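Giraldo House - Short-Let Room Inspection Checklist with Comments
Form 3, used at changeover and at the quarterly check
Applies to: all bedrooms, shared landings and the laundry room

Mark each line Pass, Fail or N/A. A Fail needs a comment and a target for repair. Lines marked (S) stop the room being let until they are closed.

SECTION A - FIRE AND ESCAPE

A1. Smoke alarm sounds on test button (S)
Pass. Tested from the floor with the pole. Alarm in room 2 has a yellowed casing and is due for replacement in December.

A2. Bedroom door closes fully onto the latch from any angle (S)
Fail, room 4. Door stops short of the latch when released from half open. The closer arm was adjusted during the visit and the door then latched on each of 3 trials. Recheck at next changeover.

A3. Intumescent strip continuous on both sides and across the head (S)
Pass, except room 1, where paint has been carried over the strip on the hinge side. Strip to be replaced, not scraped.

A4. Escape route clear to the front door, no key needed from inside (S)
Pass. The folding airer had been left on the first-floor landing. Moved to the laundry room at the time.

A5. Escape notice fixed to back of door and legible
Pass. The notice in room 4 still shows the old assembly point by the bins. Reprint.

SECTION B - ELECTRICAL

B1. Socket fronts free of cracks and scorch marks (S)
Pass.

B2. Bedside lamps: flex, plug and switch sound
Fail, room 2. Outer sheath pulled back from the plug and inner cores showing. Lamp withdrawn and tagged. The replacement is a Jonby lamp from stores, asset number 299.

B3. No extension lead run under carpet or bedding (S)
Pass.

B4. Panel heater secure and clear of curtains on all sides
Pass. The curtain in room 1 hangs close to the heater when drawn. Tie-back fitted. A shorter curtain would be the better answer.

SECTION C - BEDS AND BEDDING

C1. Bed frame: fixings tight, no split slats, no sharp edges
Pass. One slat holder in room 3 was loose and has been pushed back in. The Pitura frames need the centre leg checked by hand, as it can look planted and still carry no load.

C2. Mattress fire label present and readable (S)
Pass. The label in room 4 is faint. Read with a torch.

C3. Mattress free of stains, tears and signs of bedbugs, including seams and underside (S)
Pass. Seams checked along all four sides with the sheet off. No live insects, cast skins or spotting found.

C4. Fitted sheet flat, corners held, no holes
Pass. The heathered sheets hide small marks better than the plain ones, so stain checks on them must be done in daylight or under the main light. Bedside lamps are too dim for the purpose.

C5. Clothing and left items removed before the bed is stripped
See comment below.

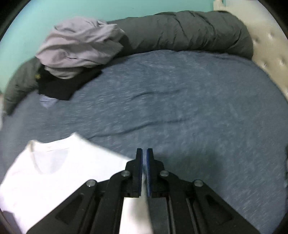 Katherine Tamayo
Room Standards Inspector, Lovuveo Lettings

Comment on C5. A white T-shirt on a blue heathered sheet is easy to spot. A white T-shirt on white linen is not, and garments have gone to the laundry inside bundled sheets on more than one occasion. The bed is to be checked by hand from head to foot before the sheet is lifted. Left clothing goes into a clear bag with the room number and the day, and is entered in the lost property book. It is not to be washed.

SECTION D - WINDOWS AND VENTILATION

D1. Window restrictors fitted and holding (S)
Pass. The limit set for this house is 89 mm. Measured at the widest point with the sash pushed firmly outward.

D2. Blind cords secured by cleat or tensioner (S)
Fail, room 3. Cleat present but one screw missing. Room held back until refitted.

D3. Trickle vents open and not taped
Pass. Tape removed from room 2 again. Add a line to the guest sheet.

D4. No mould on reveals or behind furniture
Pass. Slight speckling behind the wardrobe in room 1, cleaned off. Wardrobe to stand further from the outside wall.

SECTION E - LAUNDRY ROOM

E1. Lint filter clean, duct connected and not crushed (S)
Pass after cleaning. Filter was heavily loaded.

E2. Dryer not left running unattended or overnight (S)
Pass. Last load must be out by 9 pm.

E3. Clean and used linen kept apart
Fail. Used towels on the clean shelf. Shelf wiped down and the clean stock below rewashed.

OPEN ITEMS
Room 1 - door strip (A3)
Room 2 - alarm replacement (A1)
Room 3 - blind cleat (D2)
Room 4 - door closer recheck (A2), escape notice (A5)

Room 1 and room 3 are not to be let until A3 and D2 are signed off. Access for the joiner is agreed for Thursday morning, keys from the office.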